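Bamboo Steamers: Frequently Asked Questions

These are the questions we get most often at the Haston shop counter and by email. Answers are by Abla Tarawneh. Last updated May 8, 2023.

Do I need to do anything before the first use?

Yes. Rinse the basket and lid in warm water, then steam them empty for ten minutes. The first steaming carries off most of the dry grass smell. Let everything air dry before you cook in it.

What size pot does a steamer fit?

The base should rest on the rim of the pot or sit just inside it. If it sits inside, the water has to stay below the bottom tier. Bring your pot to the store if you are unsure, or measure across the top and send us the number. We also sell a flat steaming ring, item 502, for pots that are too wide.

How much water should I use?

Two inches is enough for dumplings and most vegetables. For buns or anything over 20 minutes, keep a kettle hot and top up the pot from the side.

Can I use it in a wok?

Yes. Fill the wok until the water just touches the lower rim of the basket. A wet rim is less likely to scorch.

What should I line it with?

Cabbage leaves, lettuce, or parchment with holes punched in it. Leave gaps around the edge so steam can get through. Fish and anything with a sauce should go on a small plate that fits inside the tier.

Which tier cooks faster?

The lower one. Put thicker pieces there and swap the tiers halfway through if both hold the same food.

Can it go in the dishwasher?

No. Brush it under hot water with very little soap, or no soap at all, and rinse well. Plates used inside the basket can be washed as usual.

There are dark spots on the bamboo. Is that mold?

It may be. Fuzzy or gray-green spots that smell musty are mold. Scrub them with white vinegar, rinse, steam the basket empty for 15 minutes, and dry it fully. If the spots come back, replace the basket. An even brown tint inside the tiers comes from use and is harmless.

Are the ones with plastic trim cared for differently?

Mostly the same. Wipe the trim with a soft cloth and skip scouring pads, which dull the shine. Keep a plastic-trimmed steamer off gas burners and away from the oven door. Check the maker's label before using one over high heat.
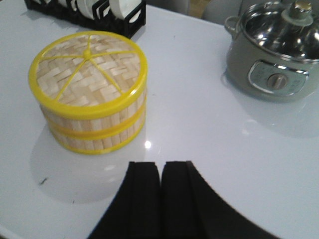

Bamboo steamer with yellow plastic trim and a herringbone-weave lid.

How should I store it?

In an open spot with some air, never in a plastic bag. If you stack the tiers, make sure they are dry all the way through first. A day on the counter is usually enough, longer in January if your kitchen is cold.

Can I buy just a lid?

For the plain rounds, yes. Lids are item 84 and ship from the store. We don't stock separate lids for the trimmed models.

What is your return policy?

Unused steamers can come back within 30 days with the receipt. For a basket that arrives cracked or with a loose band, write to Majdi Hijazi at the service desk and include your order number.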